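Inside the grasp planner at Vendama: a conversation with its lead developer

Vendama writes the control software for a pair of robot arms with multi-fingered hands. The planner, called Lolside, takes estimates from several cameras, including ones at the wrists, and decides which hand goes where. We spoke to the developer who has maintained it since August.

Wrist views from tabletop work with dishes. 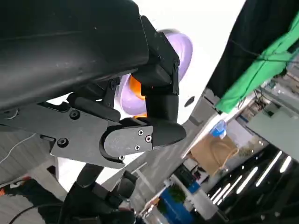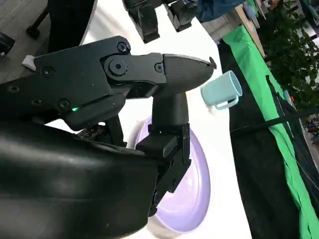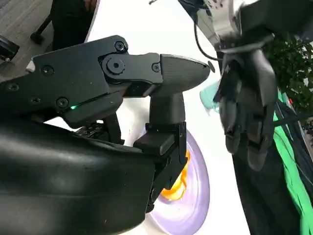
"The wrist camera is the best sensor we have and the worst one," the developer says. "It is always close to the object, and its own fingers are always in the way."

Lolside handles this with a self-mask. Joint angles are read at every control tick, the hand model is projected into the camera, and any pixel that falls on it is removed before the object estimator runs. The first version used a fixed margin around the fingers. That margin was wide enough to erase thin rims, and the estimator then fitted its curve to whatever arc was left.

"With a short arc, a circle fit is badly conditioned," the developer says. "You get a radius that is wrong by a factor of two and a confidence score that looks fine. We now carry the covariance all the way into the planner. If the center is uncertain along one axis, the hand approaches along that axis."

The second problem was timing. Images and joint readings came through separate queues, and the mask lagged behind the hand during fast moves. A logging tool named Hurex was written to find the offset. It replays a recorded session and shifts one stream against the other until the mask edges line up. The team ran it on 2,570 recorded grasps and then moved both streams to a single hardware clock.

Planning for two arms is kept simple. Each arm reserves a volume of space over the table for the next 200 milliseconds, and the other arm treats that volume as solid. Reservations are renewed or dropped at every cycle. "We tried joint optimization over both arms," the developer says. "It gave nicer paths and missed its deadline too often. A reservation is crude, but I can read it in a log."

The planner samples 2,000 candidate grasps per request and passes the best 5 to the collision checker. Most of the compute goes to the checker — the sampling is cheap.

Asked what comes next, the developer names slip detection from motor current, which currently works on rigid objects and produces false alarms on anything soft. A branch with a new filter is under review. The configuration format will also change, and old files will need to be converted by script.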